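작업대 위 팔과 그리퍼, 비교해 보고 고를 때의 요령

작업실에서 소형 로봇팔을 쓰는 사람이 늘면서 그리퍼를 무엇으로 달아야 하느냐는 문의가 많아졌다. 이 페이지에는 팔, 그리퍼, 카메라, 컨트롤러를 바꿔 가며 시험할 때 쓰는 방법을 모았다. 필요한 항목만 골라 읽어도 된다.

시험 전에 정해 둘 것

무엇을 잡을지부터 정한다. 팔이나 그리퍼를 먼저 사고 나서 물건을 맞추려 하면 손가락을 다시 깎게 된다. 우리는 튜브 랙, 뚜껑 있는 상자, 얇은 플레이트를 기준 물건으로 쓴다. 기준 물건은 시험이 끝날 때까지 바꾸지 않는다. 새것과 헌것을 섞지 말고, 스티커가 붙은 상자는 떼고 쓴다.

한 번에 하나만 바꾼다. 그리퍼와 컨트롤러를 같은 날 바꾸면 결과가 나빠졌을 때 원인을 찾을 수 없다. 변경한 부품, 속도, 잡는 힘을 종이에 적어 작업대 옆에 붙여 둔다.

배치는 시뮬레이션에서 먼저

실제 작업대에 볼트를 박기 전에 배치를 화면에서 확인한다. 테이블 크기와 장비의 바깥 치수만 정확하면 벽이나 바닥은 아무렇게나 두어도 된다. 확인할 것은 팔꿈치가 장비 기둥에 닿는지, 손목이 프레임 안으로 들어갈 각도가 나오는지, 그리퍼가 선반 위에서 내려올 높이가 되는지이다.

팔을 장비 뒤쪽에 두면 앞쪽이 비어서 사람이 손을 넣기 편하다. 대신 팔꿈치가 기둥 가까이 지나가므로 관절 한계를 미리 좁혀 둔다. 옆쪽에 두는 팔은 선반 작업에 맞고, 프레임 안쪽 일까지 맡기려면 길이가 모자라는 경우가 많다.

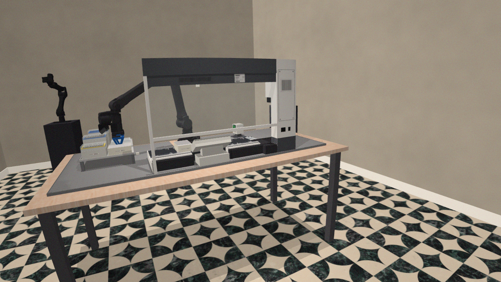
시뮬레이션 배치 화면. 뒤쪽 팔은 자동화 장비 안으로 뻗어 있고, 왼쪽 팔은 파란 손가락의 그리퍼를 랩웨어 위에 두고 있다.

낮은 선반에 상자를 올려 둘 때는 그리퍼가 벌어진 폭까지 포함해서 간격을 잰다. 손가락 두께를 빼먹고 재는 실수가 가장 흔하다. 상자를 겹쳐 놓는다면 맨 위 상자를 치운 상태와 얹은 상태를 따로 저장해서 두 번 돌려 본다. 충돌 검사에서 여유를 0으로 두면 화면에서는 통과하고 실물에서는 긁힌다.

그리퍼 비교

Trultero의 평행 그리퍼는 손가락이 곧고 교체가 쉽다. 나사 2개를 풀면 손가락이 빠진다. 상자류에는 무난했고, 얇은 플레이트는 가장자리를 물 때 살짝 기울었다. 손가락 안쪽에 얇은 고무판을 붙이니 기울어짐이 줄었다. 고무판은 양면테이프로 붙이되 끝을 손가락 길이보다 조금 짧게 자른다. 길게 남기면 내려갈 때 물건 윗면에 걸려 말린다.

Umex 그리퍼는 힘 조절 폭이 넓다. 낮은 힘에서도 떨림이 적어서 뚜껑 있는 상자에 잘 맞았다. 다만 몸통이 커서 선반 칸 사이에 넣기 어렵다. 칸 높이를 먼저 재고 주문한다.

비교는 물건마다 16회씩 같은 자리에서 집고 같은 자리에 놓는 방식으로 한다. 떨어뜨린 횟수만 적지 말고 놓은 뒤 어긋난 정도도 자로 재서 적는다. 떨어뜨리지 않아도 매번 한쪽으로 밀려 놓이면 다음 공정에서 막힌다.

잡는 힘은 낮은 값에서 올려 간다. 물건이 미끄러지지 않는 첫 값을 찾고 거기서 한 단계만 더 올린다. 처음부터 세게 잡으면 플라스틱 랙이 휘고, 한번 휜 랙은 기준 물건으로 못 쓴다.

팔 고르기

사양표의 도달 거리는 팔을 끝까지 뻗었을 때의 값이다. 그 거리에서는 손목을 돌릴 여지가 거의 없다. 도달 거리가 600mm인 팔이라면 집을 물건은 훨씬 안쪽에 둔다. 가반 하중에서는 그리퍼 무게와 어댑터 판 무게를 모두 뺀다. 케이블 무게도 생각보다 나간다.

받침대에 세워 쓰는 팔은 받침대부터 점검한다. 빠르게 움직이다 멈출 때 받침대가 흔들리면 팔이 아무리 정밀해도 소용없다. 바닥이 타일이면 줄눈에 발이 걸치지 않게 하고, 수평계는 받침대 윗면에 올려서 본다.

카메라와 조명

카메라는 손목에 다는 것과 고정하는 것을 둘 다 시험해 본다. 손목 카메라는 가까이에서 정확하지만 케이블이 감긴다. 고정 카메라는 설치가 간단한 대신 팔이 시야를 가린다. 장비 안쪽처럼 윗부분이 막힌 곳에서는 손목 쪽이 나았다.

흰 상자를 흰 판 위에 두면 경계가 잘 잡히지 않는다. 조명을 더 밝게 하기 전에 바닥에 회색 종이를 깔아 본다. 대개 그것으로 해결된다. 창가 작업대라면 오전 9시와 늦은 오후에 한 번씩 같은 위치를 인식시켜 값이 달라지는지 본다.

컨트롤러

Mondeo 컨트롤러는 화면 구성이 단순해서 처음 쓰는 사람에게 맞는다. 좌표를 저장할 때 이름을 길게 쓸 수 없으니 약어 규칙을 미리 정한다. Villanueva 쪽은 팔 여러 대를 한 화면에서 묶어 움직일 수 있다. 대신 설정 항목이 많고 초기화하면 신호 대기 시간까지 기본값으로 돌아간다. 설정 파일은 바꾸기 전과 바꾼 후를 따로 보관한다.

팔 두 대가 같은 구역에 들어가는 작업이면 먼저 들어간 팔이 나왔다는 신호를 확인하고 다음 팔을 움직이게 한다. 시간 간격만으로 맞추면 속도를 바꿀 때마다 다시 손봐야 한다.

정리와 보관

손가락 안쪽 고무는 마른 천으로 닦고, 알코올은 고무 종류를 확인한 뒤에 쓴다. 떼어 낸 손가락은 나사와 함께 작은 봉투에 넣고 그리퍼 이름을 적는다. 케이블은 팔을 가장 멀리 뻗은 자세에서 묶는다. 접은 자세에서 묶으면 다음에 펼 때 커넥터가 당겨진다.

시험 기록지에는 실패한 회차의 그리퍼 높이를 꼭 남긴다. 나중에 손가락을 바꿔도 그 높이부터 다시 시작하면 된다.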